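Toiletry boxes, May round

Quick one from the Hundholm store room, packing is on and we're behind. Last round 264 boxes went out, this time the target is 1000. Yes really. So please, if you have an hour, come and fill a few.

Same shallow white boxes as before. Tall stuff at the back standing up, small cartons and tubes in front, jar in a corner so it doesnt roll. Thin things down the side wall. Pack close, the lids have to shut. 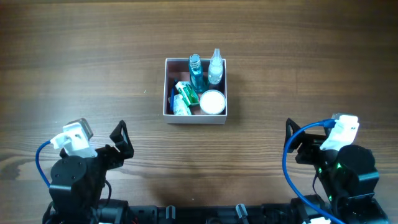 What we're short of

Small tubes, mostly. Cream is okay for now. Bottles with a screw cap always welcome, please check the cap is tight before it goes in, we had a leak in the Stellier batch and lost a whole carton of soap. No glass. No half used anything.

Drop off at the side door on Brzozowska, mornings untill noon. Ring twice. Haruto Oda has the key and the list, tell him how many you brought so the count stays right.

Flat boxes: 200 left on the shelf, more on order from Clandia. Don't fold them all at once, there's no room to stack.

Next pickup is 4 pm, end of the month. More when I know more.

Hundholm Newsletter | Contact: ext. 3153 | © Hundholm | Back to top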